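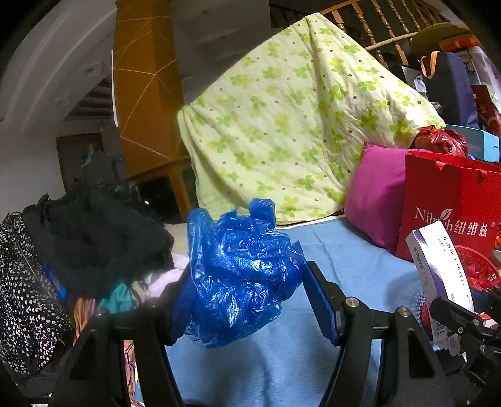
The bag of bags, and other things we keep: an afternoon's talk about clearing a bedroom

Home & Tidying
March
Words by the Misier household pages
5 minute read

She made the tea before she would let me ask anything, and then she wanted to talk about plastic bags. She has been helping people sort out their bedrooms for 20 years, first for relations and then for friends of relations, and these days under the name Idier, which she runs from her front room with a diary and a telephone.

"Everybody has a bag with the other bags in it," she said. "I've got one myself, so I'm not telling anybody off! But you do have to look inside, you see, before it goes anywhere. I've found a wedding ring in one. I've found a sandwich."

A shiny blue bag, the crinkly sort, is precisely what she would pick up first. It takes up room, it makes a noise and it's quickly dealt with, and she likes people to have something finished in the first few minutes. Paper carriers with ribbon handles she treats more kindly. They stand up by themselves, and she'll happily use one for the odds and ends that belong in another room.

I asked where she begins when the whole bed is covered, and she laughed and said on the bed, of course, where else would you go? She likes a plain sheet spread out flat, pale if you have it, so that small things show up against it. The quilt gets pushed back in a heap, the cushions go up against it, and there you have your work table. Her start time is 4 in the afternoon, when the children of the house are home and can be asked whose socks they are.
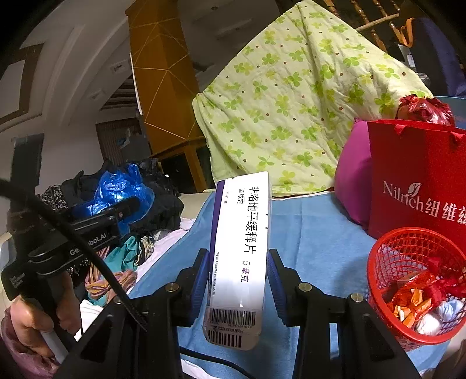 Medicines are the one subject on which she turns strict, and she put her cup down to tell me so. "They get mixed in with everything. Somebody comes back from the chemist, drops the bag on the bed, a jumper lands on top and there it stays till the summer." She wants every box picked up and held upright where the writing can be read, the name and the strength, five milligrams or whatever it may be, before anyone decides where it lives. If it is still being taken, it goes back to the person who takes it, straight away and into their hand. If it isn't, it goes to the pharmacy. She won't have it left beside a basket of sweets, however tidy the basket, and on that she will not be moved.

Clothes come after. She does them as one pile, scarves and all, and she has no patience with the idea that you must hold each thing and think about your life. "Does it fit, is it clean, would you wear it to the shops? That'll do." The Lucero charity shop takes most of what leaves, and she keeps an Andex trolley in the hall for getting it there. In 2000 she carried the lot by hand, up a hill, and she says her shoulder has never forgiven her.

We had got on to quilts by the second pot (she is against storing them in plastic and very much in favour of hanging them over a door for the morning) when the telephone went, and it was a woman with a wardrobe that wouldn't shut. I let myself out.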